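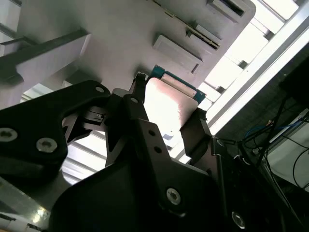
Lech Wilczyńska wrote in to argue that a scanned page set to 1-bit black and white is always good enough for household paperwork, and that grayscale wastes disk. I disagree, and the answer is too long for one post, so it gets a thread.

First, terms. 1-bit means each pixel is either black or white, decided by a threshold. Grayscale keeps 256 levels. The threshold decision is made once, at scan time, and the discarded levels cannot be recovered later.

Lech is right about clean laser print. Black toner on white paper at 300 dpi survives a fixed threshold with no visible loss, and the file is small. If your whole archive is utility bills, stop reading and use 1-bit.

Household paper is mostly something else. My own box, which I finished on 2/15/22, came to 634 sheets. A large share was thermal receipts, carbon copies, pencil notes and forms printed on tinted stock. All of those have low contrast, and low contrast is where a fixed threshold fails.

Thermal receipts are the worst case. The print fades toward the background over the years. A threshold that keeps the faint digits also keeps the smudges, and one that drops the smudges turns an 8 into a 3. I had a Nowicki boiler receipt where the serial number could be read two ways in 1-bit and one way in grayscale.

Adaptive thresholding helps. It picks a cutoff for each small region of the page, so a shadow near the fold no longer goes solid black. Redska has it under Page > Cleanup, off by default. It still throws the levels away once it has decided.

So my routine is as follows. Scan everything in 8-bit grayscale at 300 dpi. Save that as the master. Make the 1-bit copy from the master if you want something small to email.

Now the disk argument. My grayscale masters average roughly 2 MB a sheet with moderate compression. The full box fits on any thumb drive sold in the last ten years. Storage was a fair objection once. For a box this size it no longer is.

Text recognition is a separate question. Most engines convert to 1-bit internally before reading the characters, and people take this as proof that you may as well do it yourself. The engine can be replaced with a better one in a few years. It will want the original levels to work from.

I reran April's batch through Nurkero after an update — same masters, same settings — and it picked up dates on carbon copies it had skipped the first time. The 1-bit copies of those pages gave the same blanks as before.

Color: I use it for anything with a stamp, a signature in blue ink or highlighter. Yellow highlighter in grayscale becomes a light gray band, which is harmless. Pink and green become dark enough to compete with the text under them.

File names. Date first, year-month-day, then sender, then subject. I keep 4 top-level folders: house, health, money, other. Uvport will sort by embedded metadata if you prefer, but metadata gets stripped when files move between programs and names generally do not.

One correction to the resolution post from last month. I said 200 dpi was fine for receipts. It is fine for reading them on a screen. For recognition of small print, use 300, and 400 if the characters are under six points.

Lech also asked about PDF versus TIFF for the masters. Separate thread, once I finish testing multi-page files.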